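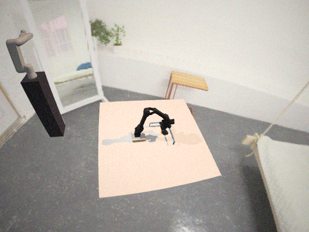
Taston Gripper Trials – Simulated Tabletop Set

Version notes, contents and how to use it

Taston is a set of simulated robot runs made for comparing grippers on small tabletop parts. We built it to settle a question that kept coming up in our group: how much of a failed pick comes from the gripper, and how much from the arm or the controller behind it? A simulator lets you swap one piece and leave everything else exactly where it was, and that has been a real pleasure to work with!

Everything in the set is rendered. The rooms are meant to look lived in (a bed, house plants, a mirror against the wall) with a work surface in the middle of the floor, so that models trained on it have to cope with a busy background.

What's in the set

The release holds 800 runs. Each run is one attempt at one task, stored in its own folder with:

video – color video from the fixed room view
joints.csv – joint angles and commanded targets, one row per control step
gripper.csv – opening width and contact force
run.json – gripper, controller, room, task name, random seed, outcome

There are 6 grippers and 4 rooms. Every gripper appears in every room, but the counts per pair are uneven, so check the index file before you average anything across them.

Grippers

The two we know best are the Palden and the Haque. The Palden is a narrow parallel jaw with short, stiff fingertips. It reaches down between thin parts without knocking them over, and it is my favorite for anything with an open middle. The Haque has longer fingers with a soft pad model. It forgives a bad approach angle much better, but it blocks more of the view, and small objects tend to vanish behind it at the moment you care about most.

The other grippers are variations on these: wider jaws, longer tips, a higher force limit. Their settings are in grippers.yaml with comments next to the values we changed.

Controllers

Two controllers are included. The first is a plain position controller with a fixed approach speed. The second, Clernar, slows down near contact and backs off when the force rises too fast. We expected Clernar to win everywhere. With the Palden it mostly does – the stiff tips need the help. With the Haque the gap is small, and in a few tasks the plain controller comes out ahead by finishing inside the time limit. I found that result so surprising that I ran the whole batch again with new seeds, and it held.

On the frame-separation task, Palden plus Clernar succeeded in 87 percent of its runs. Please quote that number together with the task name. It says very little about the stacking tasks, where all of the grippers struggle.

Outcome labels

success – the goal state held until the end of the run
slip – the part left the gripper after a good grasp
miss – no grasp was made
push – the gripper moved a part that was not the target
timeout – none of the above before the limit

Labels come from simulator state, never from the video. A run can look fine on screen and still be marked push when the wrong part shifted by a small amount. The threshold is in labels.yaml and you can rerun the labeling script with your own value.

Getting started

Unpack the archive, then run:

python index.py --root taston
python replay.py --run 0012 --view room

The replay tool lets you change the gripper and keep the seed. Start there! Watching the same approach with two different sets of fingertips taught me more than the tables did.

Known problems

Thin parts sometimes jitter when they rest against each other. This is a contact solver issue and it raises the push count a little.

Shadows are soft in every room. If you need hard light, change the lamp size and render again.

Force readings in the first few control steps are noise. Drop them.

In some runs the target is hidden by the gripper for long stretches. We kept those runs in, and run.json has a field called occluded so you can filter them.

Suggested and poor uses

Good fits are gripper comparison, grasp outcome prediction, and testing how well a vision model follows small parts behind fingers. It is a poor fit for estimating real gripper wear or real cycle times, as neither is modeled.

Changes

12th January – relabeled all runs after the push threshold fix, added the occluded field, corrected the Haque pad friction value.

A release with a wrist camera view is planned for February.

Contact

Habibur Gazi looks after the set. Bug reports are very welcome, especially with a run number and seed attached. If you add a gripper of your own, send the settings file along and we will run it through the same tasks.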